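Llego tarde al ensayo y la directora de la compañía Vinel me recibe descalza, con medio bocadillo en la mano. "Pasa, pasa, que hoy toca el segundo acto", me dice. ¡Y vaya segundo acto!

Flistau, el musical que estrenan en junio en el Teatro Bonsu, cuenta la vida de un pueblo que se queda sin campanas. Son 40 intérpretes en escena, y la sala tiene 813 butacas. "La primera vez que la vi vacía me entró el pánico", confiesa entre risas.

Le pregunto por las canciones (yo ya tarareo una desde el tráiler). "Escribimos muchísimas y tiramos casi todas - dolió, pero se nota". La gira pasada, con Vollis, reunió a 2,000 espectadores, y ella todavía guarda las entradas de la última noche en un cajón.

¿Y los nervios? "Los tengo siempre. Me pongo a ordenar partituras y se me pasa". Luego me deja quedarme al final del ensayo, y salgo cantando a la calle sin ninguna vergüenza. Las entradas ya están a la venta en la taquilla del teatro.
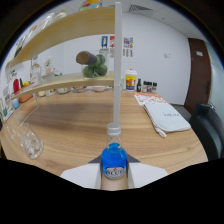
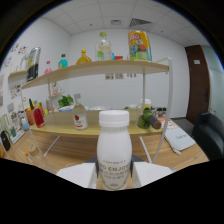
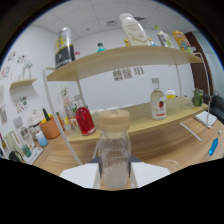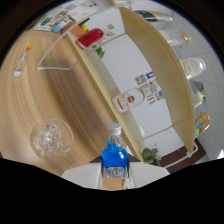 Botellas: con líquido azul, la primera y la última.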